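Blog > Work > The kitchen that isn't there

The kitchen that isn't there

July 5, 2026

When people ask what I do now, I say I watch a robot clear a table. If they're still standing there I add that the table doesn't exist either, and then they usually go get another drink.

For eleven years I wrote cleaning procedures for Bakker, which runs staff kitchens and break rooms in office buildings. I wrote the laminated sheets over the sink. You have ignored one of my sheets, and I forgive you. Last September the company signed up for a pilot with an outfit called Floditz, and the sheets became "task definitions," and I became somebody with two monitors and a chair that goes up and down.

The way it works is that before any machine gets near a real break room, it practices in a simulated one. My team gets the runs afterward and marks them. Pass, fail, or "needs discussion," a category that started out as a courtesy and now eats most of the afternoon. We had 1213 runs in the first batch. I did 620 of them myself, mainly on account of being the only person who had read the instructions for the marking tool. (I wrote the instructions for the marking tool.)

What changed first was the vocabulary. I used to write "put things back where they belong" and forty-odd grown adults would nod at it. Try giving that to a robot. Belong according to whom? Is a knife next to a bowl finished or waiting? Does a pan live on a table? Mỹ Khương, who trained new kitchen staff for longer than I've been employed anywhere, read my first task definition and handed it back with 52 questions penciled in the margin. She was right about all of them, and I was sour about it for a week.

The second thing was the view. You mark the runs from the robot's end, looking out over its own shoulders, so to speak, and the world is seldom level. I spent my first month with my head tipped over like a dog hearing a harmonica. My neck has since filed a complaint. This is a typical morning, one gripper down by the little teal thing on the table and the other one up over the floor:

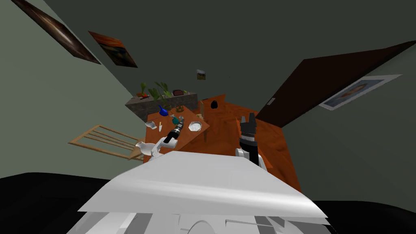
What the meeting was about

Mỹ and I argued over that one for most of a lunch. My position was that the right arm was just hanging around and should be marked down for it. Her position was that she has supervised many, many people with one hand on the job and the other up in the air, and some of them were excellent. We put it under "needs discussion." We'd been discussing it for forty minutes, so I thought that was fair.

She also likes the room. Somebody at Floditz gave it plants and a portrait on the wall, which is more decorating than Bakker has done in any room I've worked in. Our real break room has a calendar from a tire shop and a microwave with opinions. I've asked, in writing, for a plant. The request is with Zelska, which is the software we got for requests, and its status is "received."

So, the question my mother asks every time she calls: is it taking people's jobs? Here's what I can tell you from my own hallway. Two of the kitchen staff moved over to marking with us. One of them loves it. The other misses walking around, and she went back to the early shift in spring, at her own asking. Two people who retired weren't replaced, and I don't think the pilot had nothing to do with that, whatever the memo said. The memo was 734 words long. I've written whole kitchens in less.

What I hadn't expected was how much of the job turned out to be stuff we'd never written down. Mỹ can walk into a kitchen and tell from the door what needs doing first. For years that was called "being good with the place" and paid accordingly. Now it gets typed up and it has a column in a spreadsheet, and the people from Floditz come over and listen to her for an hour at a time with their laptops open. She asked for a raise in the middle of one of those hours, with all of them sitting there. She got it, too. I've been trying to work out what I know that could be put in a column.

Next batch is the Kilton layouts, which I'm told have drawers. I've started on the definition for "drawer, closed." It's at a page and a half.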